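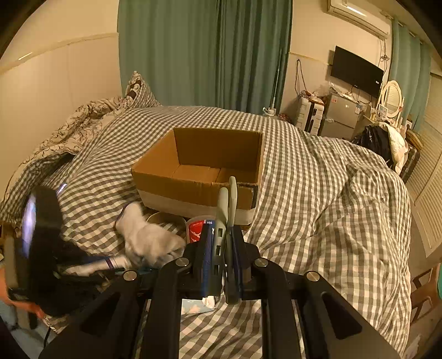

# Hand-held gripper comparison: frequently asked questions

Last revised January 2025. Questions not covered here can be sent to Macarena Daza, who maintains the test sheets. Faults with the hardware go to Thiện Trịnh.

## Which grippers are being compared?

Two parallel-jaw designs, both worked by hand:

- **Voller** — slotted fingers, linkage with two pivots per side
- **Bevus** — solid fingers, single pivot per side

Both take the same camera bracket, so the view from the tool can be compared directly. The fingers in the picture at the top are slotted along the left one, with blue pads on the inner sides of the holders.

## Why test on a bed when there is a bench?

The bench trials were finished in October. They told us about grip force and finger wear, and very little about cloth. A bedspread moves when the fingers press into it, and the folds change the height of everything resting on it. Both designs are scored on the two surfaces separately. Do not average them.

## What is the task?

Items lying loose on the bedspread are picked up and placed in an open cardboard box. The set is mixed on purpose: thin cloth, rigid round containers and soft packets. The box starts empty. It is not taped down and it may shift. If it moves far enough that the operator has to correct it with the tool, note this on the sheet and carry on.

## How many trials are in a set?

24 per gripper, per operator. Stop for a break after the first 12 if your hand is tired. Grip fatigue shows in the closing speed well before the operator notices it.

## What counts as a failed pick?

Any of the following:

- the item leaves the fingers before it is over the box
- the fingers close on the bedspread as well as the item
- more than 4 attempts on the same item

An item that lands on the rim and falls in is a pass. An item that lands on the rim and falls out is a fail.

## The fingertips are not level. Is that a fault?

Not always. With the tool closed and viewed from its own camera, one tip may appear to stand higher than the other. Remove the tool from the bracket and check it against the flat gauge. If the tips are uneven on the gauge, loosen the finger screws, reseat both fingers and check again. Do not file them.

## Can I use one tool in each hand?

Yes, but record it as a two-handed set. Cloth is the usual reason: one tool holds an edge while the other lifts. Results from two-handed sets are kept in a separate table and are not used to rank the grippers.

Expect the second tool to blur when it moves close to the lens. This affects the tracking on that side. Slower movement helps more than extra light does.

## Where should the cable go?

Behind the forearm, with enough slack to reach the far side of the box. A cable lying across the cloth will drag light items with it.

## Do I need to clear the room?

No. Furniture, luggage and curtains can stay where they are, and the tracking tends to do better with some detail in the background than with a bare wall. Televisions and mirrors deserve a check: switch the screen off, and look through a test clip for false points on any reflective surface.

## Which software reads the recordings?

Quách, version 17 or later. Earlier versions drop the finger-opening channel when two tools are present. Exports from Praneno can be read as well, but the time stamps must be converted first.

## Which gripper is better?

On rigid containers there is no useful difference so far. On thin cloth the Voller has fewer failed picks, though it also catches the bedspread more often. Soft packets are still open — we want 100 packet picks on each tool before we publish a figure.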